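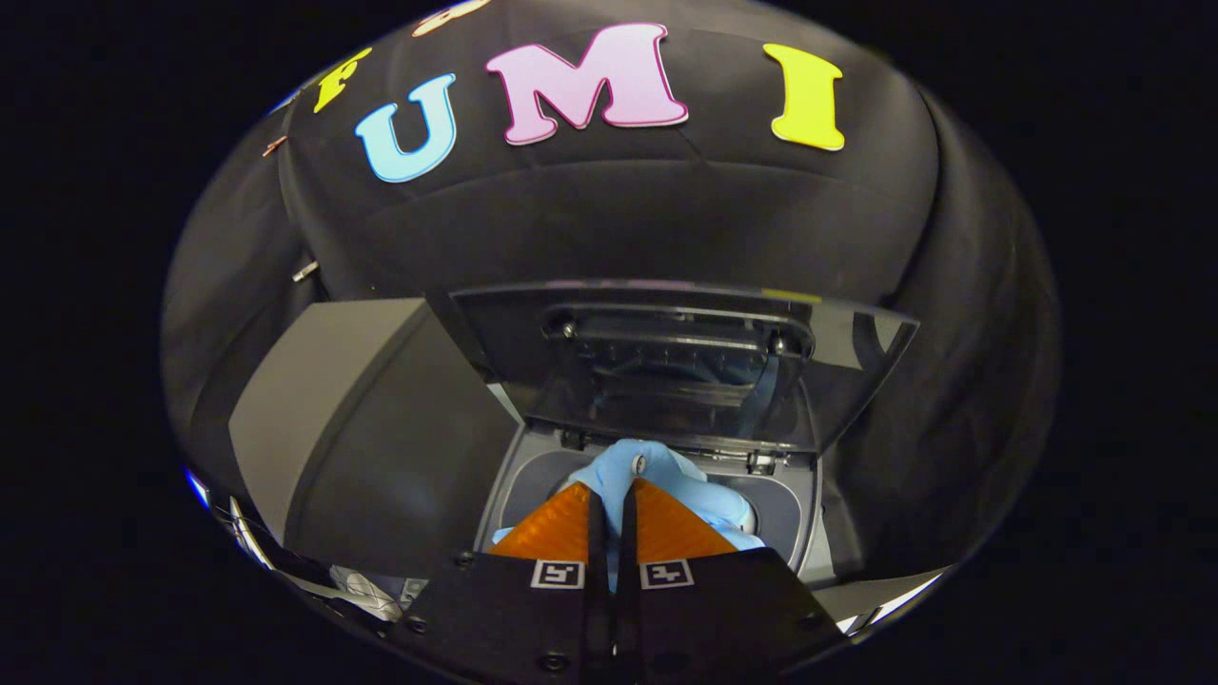

Flakirik (pince portative)

Flakirik est une pince de démonstration tenue à la main, vendue en kit par la société Privulwood et destinée à l'apprentissage des gestes de manipulation par les robots. On la range volontiers parmi les outils de collecte dits « sans robot » : l'opérateur saisit l'objet lui-même, pince au poing, et la caméra fixée sur l'outil garde la trace du mouvement, que l'on pourra confier plus tard à un bras motorisé.

Origine du nom et du projet

Le projet est né dans l'atelier d'Isamu Yagi et de Lovisa Rustad, qui cherchaient depuis longtemps un matériel assez léger pour être prêté à des gens dont ce n'est pas le métier (des cuisiniers, des étudiants, des parents de passage). Un premier prototype, appelé Vorley, fut montré en août à quelques laboratoires amis, qui l'aimèrent beaucoup et le trouvèrent tout de même un peu lourd du poignet. La version commerciale a été annoncée le 2024-01-05, avec une première série de 500 exemplaires.

Description

La pince se termine par deux doigts orange, dont la surface nervurée épouse l'objet saisi. Le corps est noir et porte deux marqueurs carrés noirs et blancs, un sous chaque doigt ; le logiciel Treloar s'en sert pour estimer l'ouverture de la pince à chaque instant. La caméra à très grand angle donne une image ronde, fortement courbée sur les bords, à laquelle on s'habitue plus vite qu'on ne le croirait. L'ensemble pèse 911 grammes sans sa sangle.

Usages

Le fabricant recommande de commencer par des objets mous, comme ce petit objet bleu clair tenu entre les doigts dans le compartiment d'un appareil gris au couvercle relevé. Prendre une chose souple dans un logement étroit demande de la patience, et c'est un exercice auquel les formateurs reviennent souvent, tant il apprend à doser la fermeture. Le guide fourni conseille 253 répétitions par tâche pour un premier essai, et 1000 lorsque l'on souhaite changer de pièce ou d'éclairage.

Accueil

Dans son banc d'essai, Ewurabena Ankrah loue la douceur de la gâchette et la clarté du guide, mais regrette le prix des doigts de rechange, vendus seulement par paire. Mairéad Ní Mhurchú, qui a utilisé le kit tout un semestre avec ses étudiants, signale pour sa part que l'étalonnage est à refaire après chaque démontage, ce qui finit par peser quand on partage l'outil à plusieurs.

Articles récents
Privulwood
Treloar (logiciel)
Vorley (prototype)
Nuala Mulligan
Doigt souple nervuré
Apprentissage par démonstration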